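Subject: Re: [bench-arms] Budget for the second station
From: Liv Forsberg
Date: 15th February

Margit, and everyone else on the list,

Replies inline. I've cut your message down to the parts that are still open. The order has to go to purchasing by the end of March, so please answer on the list and leave my private address out of it.

Margit Strömberg wrote:
> Before I sign anything I'd like to see what station one is used for
> day to day. The request says "arm, gripper, table fittings" and a
> total. Does station two need the same kit?

Mostly the same. Station one is the arm with the two-finger gripper, over the table with the toy kitchen: stove, microwave, steel pan, cans, a folded yellow cloth. The work is short pick and place with the light blue utensil and the cloth.
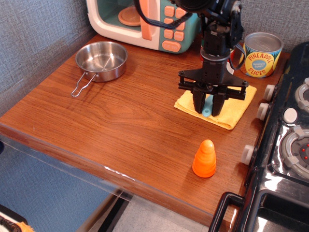
1. Arm and gripper

Nerent has quoted 3,000 for the arm with its controller. The gripper is a separate line, and so are the fingers. I'd like to order 15 pairs of fingers with it. Small handles lying flat on cloth are hard on the tips, and we have twice waited on a single pair. If Plevach can match the finger price I have no objection to splitting the order, but the mounting plate has to be the same as on station one. Vidar has the drawing.

2. Table and guard

> Can we reuse the old bench from the Salinas room?

Yes, if someone measures it first. It needs to take the clamp at the back and the stove on the right without the stove hanging over. The clear guard along the front edge is an extra 40 and I would keep it in. Ours is scuffed and still does its job.

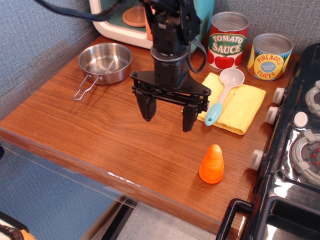
Fabric panels behind the table are cheap and I have put them in under sundries. We already own enough toy cans and dishes to furnish a second table, so no money is needed there. What we are short of is cable. The runs down the arm are loose loops at the moment, and I want proper cable carriers on both stations. I have allowed 300 for the two, fitting included. Vidar thinks that is low.

3. Spares and service

The Femeo service plan is the line I'm least sure about. It covers the servos and one visit a year. It does not cover fingers, cables or anything we have modified ourselves, and we have modified a fair amount. My suggestion is to skip it for the first year and put the same money into one spare wrist servo and one spare gripper. With a spare gripper on the shelf, a swap takes an afternoon. Waiting for a visit takes weeks. 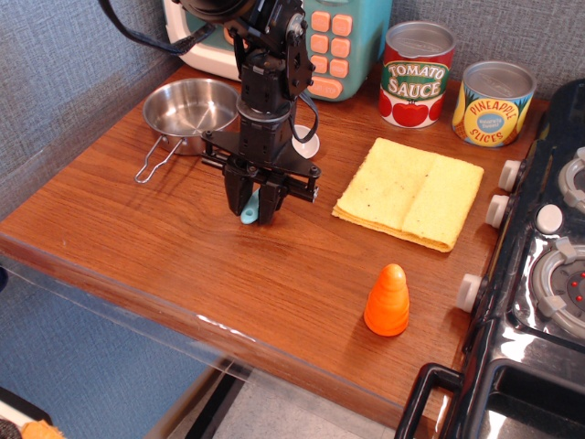

Calum Carnegie asked off list whether two stations should share one spare gripper or have one each. He would rather buy two now, as the price goes up with the new catalog. I've put down one. If the list prefers two, the second can come out of the finger order – we could drop to fewer pairs and top up later.

> And who does the setup? Last time it ate most of a month.

Elsa Haugland and I will do it. Last time we built the table before we had checked the reach, then moved the stove, then moved it back. This time the arm goes up first over a bare bench, we mark the reach on the wood with tape, and the props go on after that. I'd plan on one week with both of us free, and a second week held in reserve.
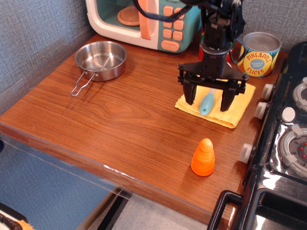

Station one: gripper open over the light blue handle, with the stove at right.

Still needed from the list:

- Vidar: mounting plate drawing to Plevach, and your own figure for the cable carriers
- Margit: yes or no on leaving out the service plan
- Anyone near the Salinas room: length and depth of the bench, and the thickness of the top where the clamp would go

I'll send the revised sheet once I have those.

Liv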